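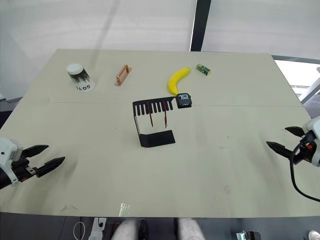
Rack and strap questions

What is the Korko rack for?
It holds narrow straps and other slim things on a shelf or table. Each one hangs down from a slot in the top bar, over the flat base.

Does it need screws?
No. It stands on its own base. If your table has a seam, set the base to one side of it.

How long can a strap be?
Up to 30 cm. Longer ones touch the base and curl.

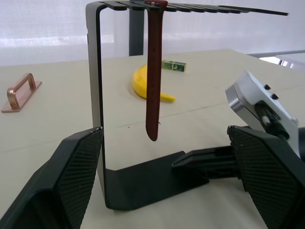
DRONACH, March – We have changed our advice on spacing. Leave at least 2 free slots between straps, so you can lift one off without catching the next.

Can I keep other things on the same table?
Yes. Put cups, fruit and small boxes toward the back and leave the front clear.
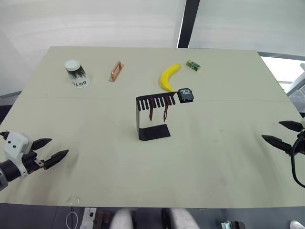 Black rack with two slim pieces hanging, other items along the back.

How do I clean it?
Use a dry cloth. For dust between the teeth, use a soft brush.

Where can I get a spare?
From the Banodden store. Allow 3 weeks for delivery.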